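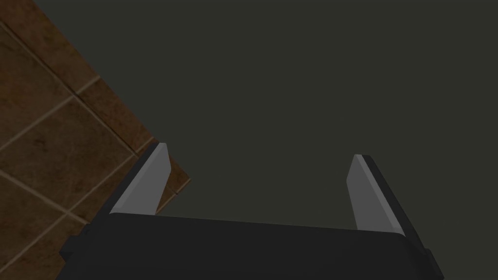
Simulated view past the two gripper fingers

Skomley Park Fan Club, minutes, Jan 3, 2020

Happy new year, everyone! I'm taking notes again, so blame me for the spelling. We had 11 of us in the back room at Wovine and we started late because of the parking.

Old minutes: approved, with one fix. I wrote that the Grukus coaster closes for the whole winter and it's only weekdays. Sorry!

May trip: this took up most of the night (no surprise there). The group rate at Villanueva Resort is still open, but they want a deposit of $770 to hold the block, and we voted to pay it. Nine for, two against. The two against would like a hotel closer to the front gate, and I get it, I hate that shuttle too.

New dark ride: the park says it opens in spring. I'm so excited about this one! We talked over whether to do the passholder preview or wait for the trip, and folks can do either. I'll post the sign-up link once I have it.

Newsletter: we're printing it one more time and then going email only. If you want paper, tell me before the next meeting.

Pin swap: moved to the picnic tables by the carousel, same time as last year. Bring your own lanyard.

Still open: T-shirt color. Teal is ahead, and I'm still pulling for orange.

Next meeting is at Wovine again, 7 p.m., side door.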